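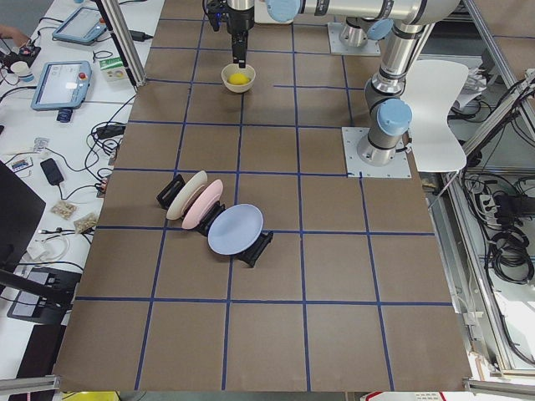
Atif Usmani
Saturday, 7:40 am

Jeanine, all,

Quick one before I head out, sorry for the typos, on my phone.

Read the Bajwa transcript twice now and I don't think it says what the headlines say it says. The general was asked a hypothetical. Would the Lidonbridge government have known if rifles from the Jilodham depot ended up across the border. He said "I would expect so, yes." That's it. By lunchtime every site had it as "general admits arms pipeline." Not the same thing!

Which doesn't mean there wasn't a pipeline. I think there probably was. But if we go out with the quote as our main evidence they'll pull the full tape and we look like idiots.

More below.

On Friday night Jeanine Dijkstra wrote:

> Have you all seen the Bajwa interview? He as good as
> confesses. 238 crates gone from Jilodham and the ministry
> has never produced a single receipt. Then the same model
> of rifle turns up with the Gemby militia and we're
> supposed to think they bought them at a market?
>
> I want this at the top of the August newsletter. Also
> want us to stop calling them "moderate" in our own copy.
> They held 9 aid drivers at a roadblock. What's moderate
> about that.
>
> And who signed the release order? Somebody signed it.
>
> Jeanine

OK so, in order.

The 238. Where is that from? The inspector's report has it as crates "not reconciled," which could mean stolen, moved, or counted wrong by a bored corporal. I'd say "unaccounted for" and leave it there. Fine to say no receipts, that part is solid, the ministry conceded it in the written answers.

Same model of rifle: weak. Half the region carries that rifle. Serial numbers are what we need. The only ones I know of are the 3 in the Gemby photos, and one is too blurry to read. The other two fall inside the depot range, according to the list that leaked in the spring. That's our story imo, much better than the quote. Has anyone got the original files and not the reposted ones?

"Moderate": agree, drop it. Just call them the Gemby militia. But the drivers, I have 6 from the aid agency's own statement and 9 from the radio. Maybe the radio counted the second truck. Use the agency number till someone shows otherwise.

Signature. Nobody outside the ministry has seen the order afaik. Parliament asked for it and got a page with the bottom half blacked out. I filed a request for the rest, no reply yet, will chase Monday.

Also please can we not forward the video with the music over it. It cuts his answer off before "but I was never shown any evidence of that." He says it, it's in the transcript, right near the end of teh second page.

Will redo the top item tonight and send round around 9. If you want the stronger version Jeanine write it up and sign it as opinion, I've no problem with that.

Atif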